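Housekeeping Standards Board › Guest bathrooms › Towel presentation on a single bar

Posted by Parveen_Memon
Our draft standard for the Dovero rooms requires one bath towel per bar, centered, folded in thirds. Members are invited to comment before the August revision. 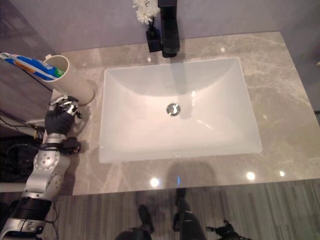
Posted by N.Marinho
The vanity should be settled in the same revision. Polished marble shows every water mark, and the present text allows too many articles on it. A white cup to the left and a small black vase of white flowers beside the faucet are sufficient — I would permit nothing further.

Posted by ctorres_veloso
I must disagree regarding the fold. Thirds are too thick for terry cloth on a slim bar. At Veloso we fold once lengthwise and allow 20 minutes per bathroom.

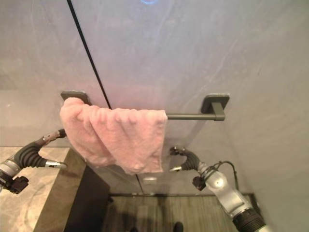
A single fold also dries sooner, and guests are able to replace the towel themselves.

Posted by Parveen_Memon
The point on drying is noted. Would a single fold remain level at the hem?

Posted by ctorres_veloso
It will, provided the hem is drawn straight by hand.
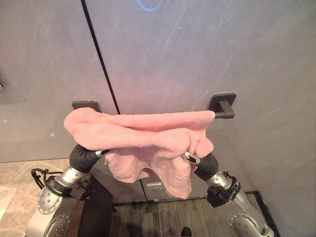

Pink terry towel on the bar, hem uneven.

Posted by InesAguiar
I support thirds. A single fold looks unfinished on a dark bar, and 6 of our properties have already trained staff accordingly.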